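Questions I Keep Getting About the Office Windowsill

I'm Viorica Buzatu, I look after the plants and the general tidiness at our Sterdale office, and after the spring cleanup post my inbox filled up with the same handful of questions. So I've put my answers in one place (last updated April 2, 2023).

Do you really mist everything by hand?
I do, and I love it! It takes me 4 minutes with a cup of coffee in the other hand. I only mist the ferns and the little creeping fig, though. The succulents get nothing from me but the occasional kind word.

Tap water or bottled?
Tap. I fill the spray bottle at the sink in the evening and leave it standing overnight. Gheorghița Bălan swears by rainwater and brings her own from home, and her plants do look better than mine, so ask her too.

What about the roller blinds? Up or down?
Down on the bright side until lunch, then up. On gray days I leave one open all day so people have something green to look at. Please pull them by the chain and not by the bottom bar. We had one come off its bracket last May and it was a whole afternoon with a stepladder.

How do you clean the blinds?
A dry microfiber cloth, top to bottom, with the blind all the way down. If there's a coffee splash (there is always a coffee splash) I use a barely damp cloth and a drop of dish soap, then let it dry before rolling it back up.

Can I leave my stuff on the ledge?
For the day, sure. I do it myself, water bottle, phone, the lot. What I ask is that it's clear by the time you go home, because that's when I wipe it down, and I'm not going to guess whose bag is whose.
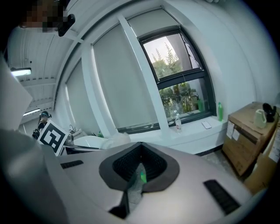 Plastic bags are the worst for this, by the way. They slide off behind things and then I find them a week later. If you want to keep one for reuse, fold it up and stick it in the drawer under the sink.

Where do the cardboard boxes go?
Flatten them and take them to the recycling room on the ground floor. If you're keeping a box for a return, leave it against the wall with the label facing out so I know not to touch it.

Can I have a cutting?
Yes please, take several! Bring a jar and come by any time before lunch.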